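Farneo Cutting Table Cover: Set-up Guide
Section 3: Laying and marking the cover
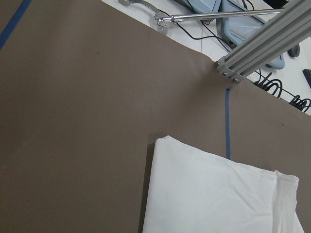 Fig. 3. Brown cover sheet on a white surface, with blue tape on the sheet.

This section applies to the Farneo cover, order code 3964, used with the Rorkach and Millo sewing and cutting tables. If you have the older Marciniak table, read the note on folding leaves before you start.

3.1 Before you start
Check that the table is level and that the leaf locks are closed. The cover does not correct a sloping surface, and marks laid on an uneven table will not match the pattern scale.

You will need:
the cover sheet
one roll of low-tack tape
a metal rule
a soft pencil
a dry, lint-free cloth

CAUTION: Do not use parcel tape or carpet tape. The adhesive will lift the coating when it is removed.

3.2 Laying the cover
1. Wipe the table with the dry cloth. Remove pins and thread ends.
2. Unroll the cover with the coated side down. Leave it flat for 30 minutes at room temperature.
3. Turn the cover over so that the matte side faces up.
4. Line up the factory edge with the long side of the table. The other edges are trimmed to size and must not be used as a reference.
5. Smooth the cover from the centre outwards with the flat of your hand. Do not pull at the corners.
6. Fit the clips supplied, starting with the two nearest the factory edge.

NOTE: Light creases left by packing do not affect marking. A crease that can be felt through cotton lawn should be pressed out from the back with a cool iron and a pressing cloth.

3.3 Marking the guide lines
1. Measure the first line from the factory edge at both ends and make a small pencil mark at each point.
2. Lay the rule between the marks.
3. Run the tape along the rule in one length. Keep it under slight tension and press it down as you go.
4. Check the distance from the factory edge again, this time at the middle of the line. If the error is more than 3 mm, lift the tape and lay it again.
5. Mark the cross line in the same way, using a set square against the first line.

Choose a tape colour that shows clearly against the cover. Tape that has been stretched may waver as it relaxes; replace it if the line is to be used for grain alignment. For hems and rough cutting it may be left.

CAUTION: Do not run a rotary cutter over the cover. Place a cutting mat on top first.

3.4 Tables with folding leaves
On the Marciniak table the cover must not bridge the hinge while the leaf is being moved. Release the clips on the leaf side and roll the cover back past the hinge before folding. Tape lines that cross the hinge should be cut at the joint.

3.5 Care and replacement
Wipe with a damp cloth only. Solvents and chalk remover will mark the matte side. Replace guide tape every June, or sooner if the ends lift. The cover is rated for 4000 hours of use in a workroom.

To order tape or clips, quote the code given at the start of this section.

Issue date: 2025-03-13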